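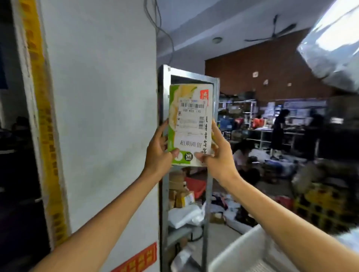
Parcel shelving arm, build log and a label reading question

Betesau Shared Workshop forum > Robots and Automation

janik_bench
Got the arm to put its first soft mailer on a shelf Tuesday night and I'm still grinning!! For anyone who missed the first thread: four joints plus a wrist, printed elbow, riding up and down on a lead screw next to a plain metal rack. It picks a parcel off a tray, reads the label, and slides it into whatever compartment the code says.

Boxes are fine. Boxes are a joy. The trouble is poly mailers. They sag in the grip, the label folds over itself, and half the time the printing on the bag is upside down compared to the label so my "find the text, work out which way is up" trick picks the wrong way. I fed it 4,000 label shots and it missed the code on 278 of them, nearly all bags.

Would you fix this in software or in the gripper?

Hortensia Arboleda
Gripper, gripper, gripper! Think about how you shelve a floppy bag yourself: one hand on a low corner on one side, the other pinching the opposite corner with the thumb in front, and the whole thing goes flat and faces you. The label reads itself at that point. One claw in the middle will always fold it.

solder_and_toast
Disagree. A second arm doubles the cost and the swearing. Use the barcode for orientation and ignore the text completely. Lots of labels have one barcode across the top and another running up the side, so if you find both you know which way is up with no text reading at all.

janik_bench
@solder ooh, I was throwing the side barcode away as a duplicate. Trying that tonight.

Issa Majali
The two barcode thing works until the side one wraps around the edge of the bag, and then you're back where you started. I'm with Hortensia on holding it flat, but you don't need a second arm. I put a fixed clip on the tray side of mine. The arm grabs the free corner, pulls until the bag is tight, scans, then the clip lets go. One small servo and a spring.

Hortensia Arboleda
Issa that's lovely, but then it goes limp again on the way to the shelf, and that's where mine used to catch on the upright.

Issa Majali
True. I go in low and tilted back. Still snags now and then, mostly when the compartment is already half full.

bastness_bob
What's the lead screw driver doing at the top of travel? My Claeys board loses steps up there with anything heavy. I ended up dropping the speed limit to 4,000 steps a second and it behaved.

janik_bench
Mine's at the same speed, no lost steps so far, but I haven't tried it with a heavy box on the top shelf. Will report.

janik_bench
Update! Side barcode is in. It fixed most of the upside down ones right away. Folded labels still fail, so solder and Hortensia are both right, sorry. Printing Issa's clip now, 2 mm walls, spring from a dead pen.

solder_and_toast
I'll take half a win. Post the clip file when it fits?

janik_bench
Yep, once I've fixed the hinge. First one snapped.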